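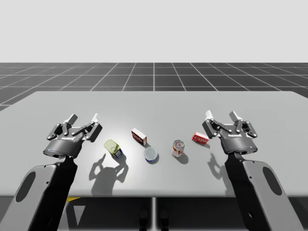
Old words that changed jobs: a thread

Felista Urio
27/03/2026

I've been reading old cookbooks and letters for work, and I keep tripping over words I thought I knew. They're spelled more or less the same as now. They just don't mean the same thing. Going to post the ones I've collected so far.

Start with "meat." In Old English it meant food of any kind. Bread was meat. The old sense is still in "sweetmeat," which has no meat in it, and in the phrase "meat and drink." The word for what we call meat was "flesh."

"Deer" did the same sort of thing. It used to mean an animal, pretty much any wild one. German still has "Tier" for animal, and it's the same word underneath. In English it shrank until only one kind of animal was left in it.

"Hound" is another. It was the ordinary word for a dog. Then "dog" moved in, and nobody is sure where "dog" came from. Hound got pushed over to hunting dogs.

"Starve" meant to die, from any cause. German "sterben" still means to die. In parts of northern England you could be starved with cold well into modern times, and some older speakers there still say it. I had a letter in front of me last July with a woman writing that her brother was starved, and I spent a good while worrying about his dinner. He was cold.

The linguists' word for all of this is narrowing. A word covers a lot, then it covers less.

Widening happens too. A "bird" in Old English was a young bird, a chick. The general word was "fowl." They've more or less traded places since.

Then there are words that got worse. "Silly" comes from a word for happy or blessed. After that it went to innocent, then to deserving pity, then to weak, then to foolish. You can follow each step and every one makes sense. It's only when you put the first and the last together that it looks strange.

"Villain" was a farm worker, a person attached to a country estate. The people doing the writing were mostly not farm workers, and you can see what they thought of them.

"Naughty" first meant having naught, having nothing. Then it meant wicked, and that was a strong word for a while. Now it's mostly for toddlers and puppies.

And words that got better. "Nice" is the one everybody brings up, so I'll get it out of the way. It goes back to a Latin word for ignorant, and in Middle English it meant foolish. It passed through fussy and precise – you still get that one in "a nice distinction" – before it landed on pleasant.

"Knight" meant boy, then a boy servant, then a military servant, then somebody with a horse and a title. Nice promotion.

"Girl" was once used for a child of either sex. That one comes up in older texts and it trips up students every year. Salma Zerouali, who I share the reading list with, puts a penciled note next to it in her copy and has been doing so for over 10 years.

A reply asked whether I could list sources. For general use, any good dictionary with dated quotations will do. Look at the quotations before you look at the definitions. The definition tells you what the editor decided. The quotations show you people using the word.

I also use the Rivadeneira handbook, which is 163 pages and mostly tables. It's dull to read straight through. It is very good for checking one word at a time.
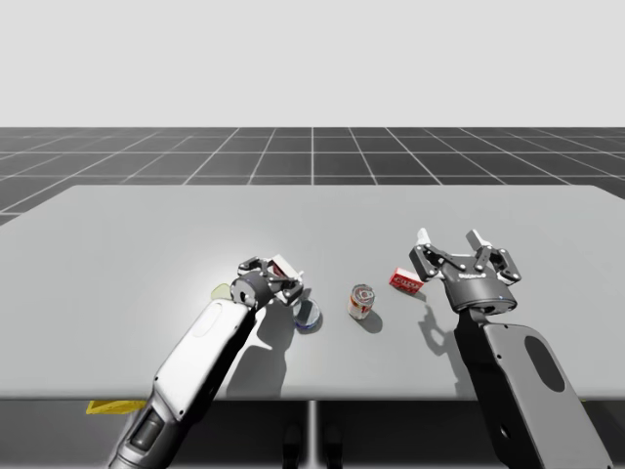

Is a word's oldest meaning its real meaning?

A word means what people use it to mean now. The oldest meaning is part of its history, and that can help you read an old text, but it doesn't overrule anyone speaking today.

People do argue the other way, usually about "decimate." They'll say it can only mean to kill one in ten, since that's the Roman sense. The same people say "December" for the twelfth month and don't mind that it has the Latin for ten in it.

This habit has a name, the etymological fallacy. I try not to throw the name at people. It's better to ask them what they think "silly" means.

Next group: words where the old meaning is hiding inside a phrase. "The quick and the dead" has "quick" meaning alive. Same with the quick of your fingernail, the living part. "Quicksilver" is living silver, on account of how it moves.

"Fast" meant firm or fixed. That's why you hold fast and why a color is fast, and why "fasten" has nothing to do with speed. The running sense grew out of it later. The usual account is that to run fast was to run hard, to keep at it firmly.

"Clue" was a ball of thread, usually spelled "clew." You used it to find your way out of a maze, as in the Greek story. So a clue was something you followed, and then it was anything that helped you work a thing out. The thread dropped away.

Someone in Plileck wrote to say their grandmother used "wait" for "wait on" and asked if it's old. I don't know. I'd want to see it written down somewhere first. If you have letters from family there, I'd be glad to hear what's in them.

For anyone teaching this, here's what I do in class. I hand out a short passage, seven or so lines, and ask people to underline the words they don't know. Then I ask them to go back and look at the words they didn't underline. The trouble is mostly in the second lot. A strange word makes you stop and look it up. A familiar one goes right by.

The worksheet I use is adapted from the Tresik reader, chapter 9. The passage there is a recipe, and it has "meat" in it twice with two different senses. Students who catch it are very pleased with themselves.

Correction to something I posted last week: I said "awful" had always been negative. That was wrong. It meant inspiring awe, and it could be used of God without any insult. "Terrific" went the other way, from frightening to very good. Thanks to the two people who wrote in.

More when I've finished the Lerkodora letters. I'm stuck on a sentence with "presently" in it and can't tell yet if the man means right away or in a while.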